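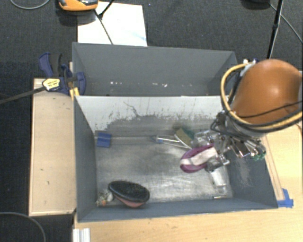 What the Arm Changed at the Sorting Tables

Wednesday, October 5, 2022
By the Returns Floor, Golon

Many colleagues from the other buildings ask us how it is going with the robot, so the newsletter gave us this space to answer. I write it in English, which is my third language, and I ask for your patience.

We handle the mixed household returns for the Hullari and Texier shops. They are small things mostly: brushes for floors and for dishes, plastic cups, parts that came off something else. Before May, every piece was picked from the bin by hand, looked at, and put on a belt. Now an arm with a metal gripper does a part of this picking. It works over two gray bins, one behind the other, and at the moment it is busy with the brushes. A brush is a difficult thing for a machine. The oval ones give the fingers not much to hold, and the ones with a handle can be taken from the wrong end. We were surprised by this, as for a person a brush is the easiest item of the day.

In September the station handled 1,273 pieces. Of these, 219 were left by the arm and finished by one of us. The office likes to speak about the first number. On the floor we speak more about the second, as these are the pieces that come to our table, and they are never the nice ones. Wet cardboard, things stuck together, a cup pushed into another cup. The work became shorter but also more tiring for the eyes, and we have asked that the person at this table changes every two hours. This was accepted, and it started last week.

The hands and shoulders are better. I can say this for myself and I have heard it from most of the morning shift. Reaching down to the floor of a bin the whole day is bad for the back, also when the items weigh nothing. Two colleagues who had asked to leave the returns floor have taken back their request.

What we miss is the talking. When four people stood at one bin, you knew everything about everybody's weekend. Now there are two at the station, and they stand apart. The pause room has become louder, so maybe the talking only moved.

About the jobs, which is what everybody really wants to know: no one was sent away. The team had 29 people in May and it has 29 today. Some hours went from picking to the repair bench, where they were needed for a long time already. For the next year we have no written promise, and we would like to have one. The question was sent to the management in Prundora and we wait for the answer.

A few practical points for visitors. Please do not put your own items in the bins, also not as a joke. Do not lean on the table, and do not move the clamp at the side of the bins or the blue tape at the corner. If you want to see the station working, come in the afternoon and speak first with the person at the table.

The training for the second group begins after the inventory. It takes two half days and the hours are paid as normal. Four places are still free, and the list hangs beside the door of the pause room.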